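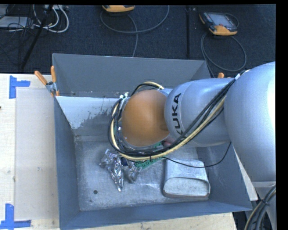
Step 1. Empty the bin and check the floor

Take everything out of the bin before cleaning, including small hardware that collects in the corners. Sweep toward the center with a stiff nylon brush, then vacuum. Do not use compressed air. It drives grit into the seams and over the edge onto the tabletop.

Scuffs and shallow scratches on a bare metal floor are normal wear and do not need treatment. Run a fingertip in a cotton glove across the surface. If the glove snags, mark the spot with a grease pencil and go to Step 3.

If the floor has a hole, clear it with a wooden skewer from the inside. Put a sheet of paper underneath first.

Step 2. Degrease

Mix a neutral detergent with warm water as directed on the label. Wipe the back wall first, then the sides, then the floor, so that dirty liquid always runs onto a surface still to be cleaned. Change the cloth when it turns gray.

Rinse with a second cloth and clean water. Dry at once. Water left on bare metal overnight will spot it. On a wooden table, lay a towel along the outside of the bin before starting — pale wood stains quickly.

Step 3. Remove burrs

Work only on the marked spots. Use 600 grit wet-or-dry paper on a flat block, with light strokes in one direction. Three or four passes are usually enough. Finish with 3,000 grit if soft or coated parts will be stored in the bin. Wipe away the residue and repeat the glove test.

Do not try to polish the whole floor. A uniform shine shows every new scratch and makes small bright parts harder to find.

Step 4. Check the walls

Sloped walls collect a film along the lower edge, where they meet the floor. Look along the wall at a low angle under a side light. A pale patch that moves as you move your head is a reflection. A patch that stays put is residue or worn finish; wipe it once with isopropyl alcohol and look again.

Step 5. Refill

Wait until the seams are dry. Load heavy parts first and keep the level below the rim.

Procedure by Gisela Stüber. Revised 8 Nov 2023: grit for Step 3 changed after comments from Nassoro Mfaume.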